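Notebook, simulation group -- visit and demonstration
25/02/2026
Written by me, Noreen Abbasi, same evening. Please correct if you remember it differently.

Visitors
Two people from Doltus came to see the tabletop scene running. They arrived before I had finished my coffee, so the first part of the talk was not so well organized. They already use Satti for their own arm and wanted to know how much work it is to bring a household scene into it. I told them the truth: the objects were quick, the drawer of the cabinet was slow. The drawer was open for the whole visit, as we agreed before. I did not want to risk the joint limits in front of guests.

The scene is Tistatell, version 41, with no changes from what we tested before. The arm hangs from the ceiling mount and starts above the mugs. Baskets on the right side, plates in the middle, cabinet on the left. I asked the visitors to choose the first target themselves and they took the yellow mug. Then we spent some time on the question why the arm is hanging and not standing on the table. I answered with the reach and with the free space for the plates, but I think I explained it badly. Next time I will draw it. 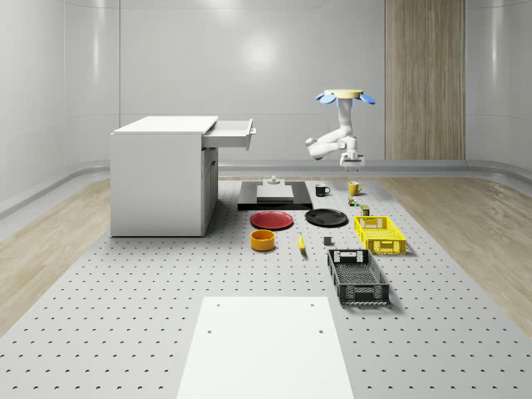 Questions they asked
1. Can the objects be moved by a random seed? Yes, but the black base plate with the gray block stays fixed.
2. Why two baskets? For the sorting task, one is the right one and one is the wrong one.
3. How many episodes do we have? I said 3,000 and this is correct, but 100 of them are from the old lighting and I forgot to mention it. I must write to them.
4. Is the banana soft? No. It is a rigid body like all the rest. They were a little disappointed, I believe.

Demonstration
I kept the room as it is, with the curved walls and the wood panel at the back. One of the visitors asked if the bright reflection on the back wall disturbs the vision model. I do not have a good answer. We never trained without it, so we cannot compare. It would be an easy test -- same seeds, matte wall, nothing else different -- and I put it on the list for March.

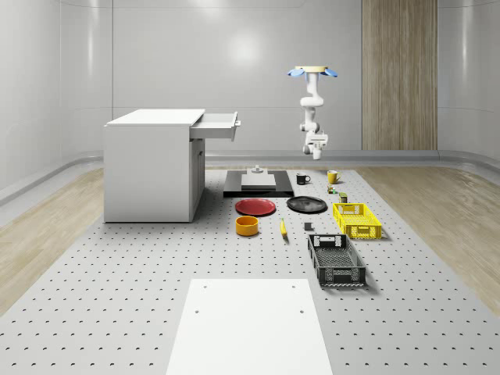
The longer discussion was about the small cans. Their origin point is at the bottom and the origin point of the mugs is in the center, so a grasp height copied from one to the other is wrong. I knew this already, but it is not written anywhere, and the Doltus people lost some days on the same kind of error in their own scene. Horkum exports everything with the origin at the bottom, they told me. Maybe we should do the same and stop correcting by hand.

After that they wanted to see the close view over the end of the arm. In this view the buttons on the housing are rendered very nicely, and they serve no purpose for us. I would like to keep the model but with a simpler mesh, if somebody has time.
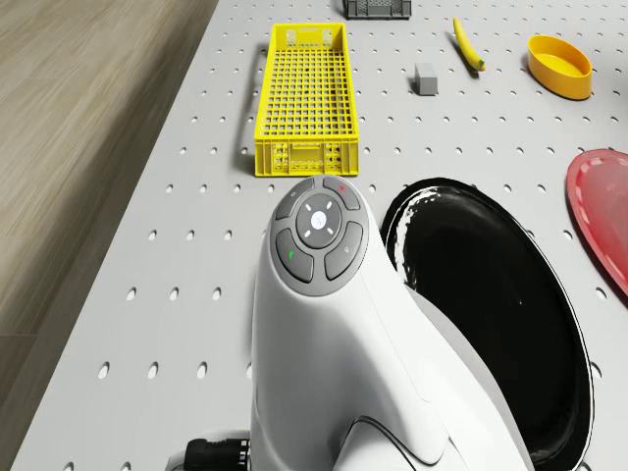

View along the end effector toward the yellow crate, black round pan on the right.

To do
-- Write to Doltus about the 100 old episodes.
-- Matte wall test, March.
-- Decide on origin points, ask the others first.
-- Drawer: check the joint limits again before we let it move in a demonstration.
-- The 2 spare login accounts I made for the visitors are still open. Close them tomorrow.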